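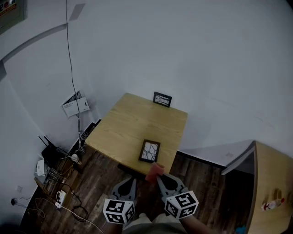
What does the Plurthorpe club do all term? We teach grippers to do chores, and May is wiping month! You hold the gripper yourself, pick up the little sponge and work around the picture frames on the table - harder than it sounds.

Do I need to know how to code?
Nope! I couldn't when I joined.

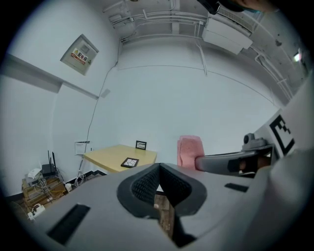 The table from behind the gripper

How many runs do I have to do?
12 per session. We're at 721 so far (I did 100 of them, and my wrist knows it).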